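Rules for Working Near a Robot Arm

A robot arm is a machine that bends and turns a bit like your own arm. Some arms work in factories. Others are used in rooms with ordinary tables and chairs. Wherever they are, the people who use them follow rules.

Why have rules?

A robot arm is strong, and it may not know you are there. Some arms have sensors that feel a bump and make the arm stop. Others have no sensors like that and will keep going. You can't always tell which kind you are looking at, so the first rule is the same for both: ask before you go near.

How far can it reach?

Before an arm is switched on, people work out how far it can stretch in every direction. The space inside that distance is called the reach. At the Ekinci workshop in Nolemstead, one arm can reach 1144 millimeters, a little more than the length of a baseball bat. People mark the reach with tape on the floor. When the arm is moving, everyone stays behind the tape.

Remember that an arm can reach up, down and sideways. If it hangs from above, the space under it counts too.

The stop button

A robot should have an emergency stop. It is often a big red button that is easy to push with your whole hand. Pushing it makes the arm stop moving. Letay Worku teaches new workers in Sasbridge, and on their first morning they learn where the button is before they learn anything else. They practice pushing it. You never get in trouble for pushing it when you thought something was wrong.

After a stop, the robot must not start again by itself. A person has to check the space and then start it on purpose.

Slow first

When a robot tries a new job, it goes slowly. Someone watches the whole time with a hand near the stop. It can go faster when the job has been checked.

Getting the table ready

Things on the table need rules as well. Sharp knives and open cups of water stay off it. Cords should be kept where the arm won't catch them. Small things can be hard for a gripper to hold. A gripper is the part at the end of the arm that opens and closes, like a finger and thumb. It can pinch, so hands stay out of it.

What people should wear

Tie back long hair. Take off scarves and loose bracelets. Wear closed shoes.

Who writes the rules?

Groups of engineers from many countries write them down together. A written set of rules like this is called a standard. Workplaces read the standards and then add rules of their own. Ozan Dağdelen keeps the list for his shop and reads it again every March to see if anything needs changing.

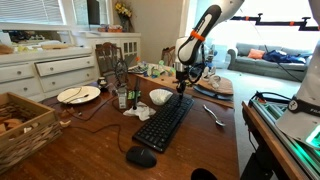 Casstead, Jan 22, 2018

A black gripper points down at a table with a keyboard, a computer mouse and a spoon on it. The arm hangs from above, so the tabletop under it is a place to keep your hands away from when the arm is on. Look to the right for part of a second arm. It has a reach of its own, and people have to think about both.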